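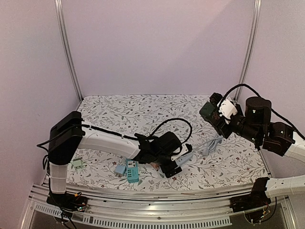
The monthly challenge at Grekico is 'Leaves and Stems', and I decided already in the first minute that I will not make a flower card. I always make flower cards. My drawer is full of roses which I stamped, coloured and then did not like enough to send. For this card I wanted only leaves, and not too many colours. A white ground with thin grey-green branches and small dark red-brown buds, as on the printed mat in the photo, is very near to what I had in my head. It is a quiet pattern and it does not fight with the greeting.

The base card is white, 300 gsm, and folded at the top. For the leaves I took the Sakness branch stamps, the older set with the long stems. There are 6 stamps in it and I used two. The ink is Drikport in the colour Lichen, and I pressed it first on a piece of scrap paper and only then on the card, so that the print becomes paler. If you stamp directly, it is too strong and the branches look like they were cut from a wreath for the door.

I must say something about the overlapping. My first try was very tidy, every branch had its own place, and the result was like a page from a schoolbook. On the second try I let the stems cross each other. I masked the first branch with a sticky note which I had cut by hand (slow work, my scissors are not so good any more) and stamped the next one over it. When you take the mask away, one branch is lying behind the other. I did this again and again until the card was nearly full, and I left a free place in the lower right part for the words.

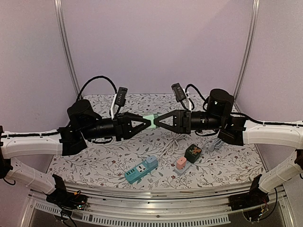 The buds I made with a fine pen and not with a stamp. The set has a bud stamp, but it prints a rather large one, with a little leaf on each side, and for such thin stems it is too heavy. With the pen I could put two together in one place and then none for a while. The colour is a dark red with some brown in it. I tried also a brighter red on a scrap, and immediately it was a Christmas card.

For the greeting I cut a small label from white paper of 175 gsm and fixed it with foam pads, so it stands a little higher than the leaves. The words are 'Thinking of you', from a Cadwaladr stamp which I bought long ago at a fair. The letters are narrow and a bit uneven, and I like this. I stamped them in the same Lichen ink, but this time directly, for the darker tone. Under the words I wanted to put a thin line of gold thread. I glued it, looked at it over a cup of tea, and removed it again. It left a small mark, so the label on the finished card is already the second one.

One question came in the comments last time, about the envelopes. I buy them in packs of 50 and I do not decorate the front, because our post office once sent a card back to me when the address was not easy to read. On the flap I stamp one small branch, and that is all. For this card it is again the Lichen ink, without the buds.

The challenge is open until Saturday evening, and you can still join if you have something with leaves. It does not need to be green! Last year I saw a very nice one all in blue, with torn paper for the stems, and I still want to try this technique. I have a pile of blue scraps waiting in a shoe box — perhaps next month, if the new theme allows it.

Thank you for looking in, and thank you also for the kind words about the birthday card with the snails. The pattern for the snail shell will come in a separate post, when I have drawn it once more in a cleaner way.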